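4.2 Prepublication announcements

We collected 1231 posts announcing forthcoming books on human rights and authoritarian rule. Each came from an author, a publisher or an advocacy group. Faulkner and Nyitrai coded the first 100 together and split the rest. Posts that only repeated a bookstore listing were dropped.
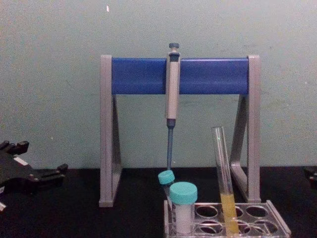

Threats against the author were mentioned in 190 posts, mostly in the last weeks before release. Small presses such as Drilel raised them more often than large houses did – often in the opening line. Preorder links appeared in most of these posts as well. We did not check whether the threats had been reported elsewhere.

Coding of the December posts took longer, as some 60 had been deleted and had to be read from saved copies.
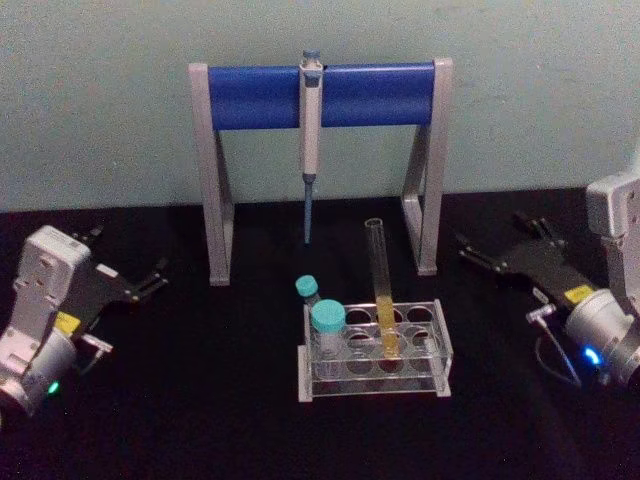

Figure 3. Single-channel micropipette hanging from the blue crossbar of a stand, with a clear test tube rack in front.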